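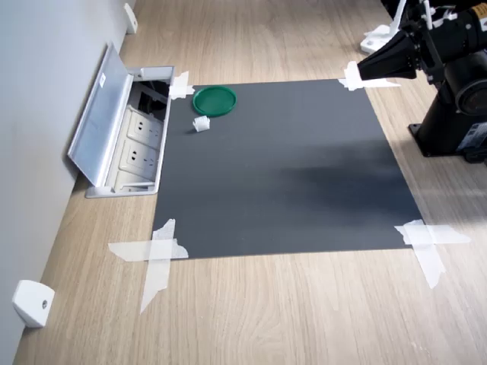
The Humska cell: mat taped at all four corners, lid and block set out, arm parked over the far corner.

Setting up a small tabletop arm is one of my favorite bench jobs, and the mat is where I always start! Wipe the table, lay the mat flat next to the base, and tape one corner at a time, pulling gently toward the opposite corner as you go. I cross two strips wherever I can (cheap masking tape is fine, it peels off clean).

Next, look through the gripper camera. Open the fingers fully and check that both tips show along the bottom.
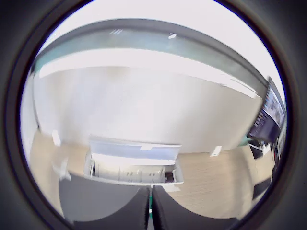

Wide view with the fingers open. Straight lines bend a lot through this lens.

Now put the block and the lid down and run the home routine 3 times. Watch the fingertips each time. If they stop in a different spot, snug up the base screws before you touch any software. I skipped that once on our Pliltside arm and lost nearly 2 hours!
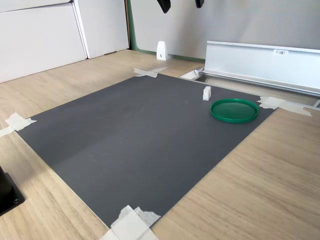
Dawber wrote in to say that fresh tape after every mat cleaning cured a slow drift on the Clindthorpe cell, and that old strips creep more than you'd think. I've started doing the same and I love it.

Last check: jog the arm well clear of the mat and save that pose as your park position.

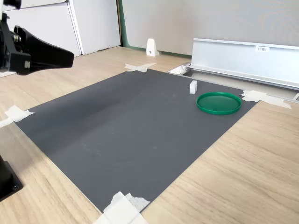
Weekly care

Brush the dust off the finger pads, press down any tape edge that has lifted, and run the home routine again.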